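Workshop notebooks > Andavside bindery > Glue and paste

17/09/2019

Back on the wheat paste today, and I'm feeling pretty good about it! Made up 500 mL at the thicker ratio Urszula scribbled inside the cupboard door (her sevens look like ones, so check before you copy it). Cooked it slowly, strained it twice, and left it with the lid on while I sorted the offcuts. Colour's a bit greyer than the last lot but it brushes out beautifully.
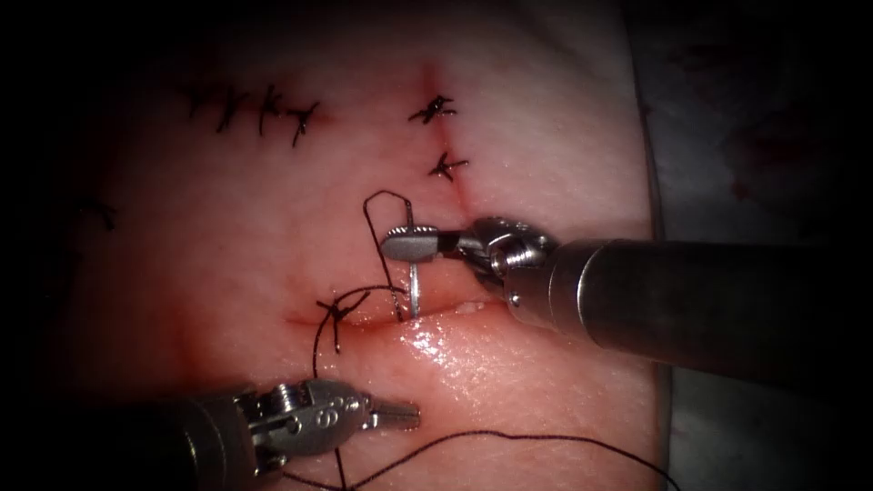 Did the spine linings on the two Wostmont ledgers first. The big one is 391 leaves and weighs a ton, so I propped it between the long boards and lined it in three passes. Grain running head to tail this time, Tadeusz, before you ask. The smaller ledger has 187 leaves and a much flatter spine, and I only needed one strip of the Japanese tissue.

Question for whoever's in next: are we still using the Flirnedach mull or has it all gone? I found one short piece behind the guillotine and nothing on the roll. 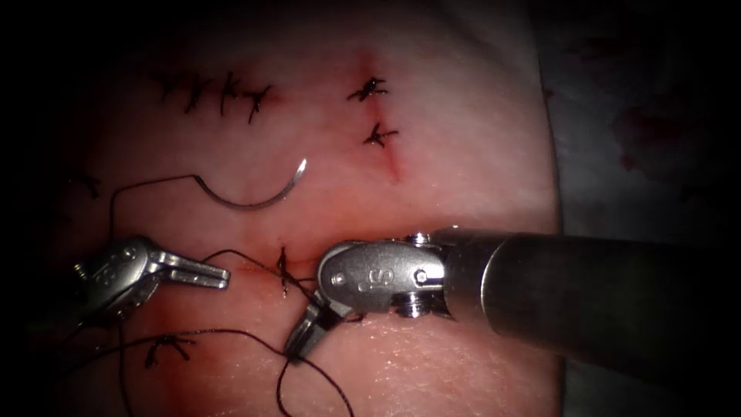

Humidity in the back corner was 59 per cent at lunch, higher than I'd like with boards under weight. I've swapped the blotters and I'll swap them again before I go. Please don't open the press to have a peek (I know, I know, I do it too).

Still to do: pare the leather for the corners, and find a closer match for the Chang album cloth. The green sample is close in daylight and awful under the lamps.

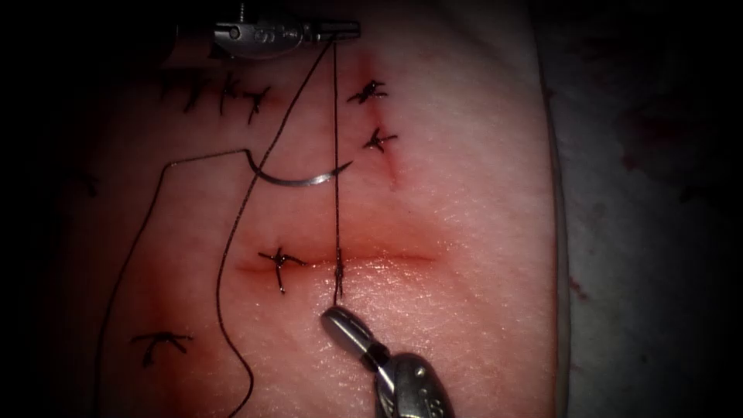

Leftover paste is in the fridge, bottom shelf, labelled. Chuck it if it smells sour. Urszula wants the ledgers finished by December, so I'll start on the covers once the linings have had another night in the press.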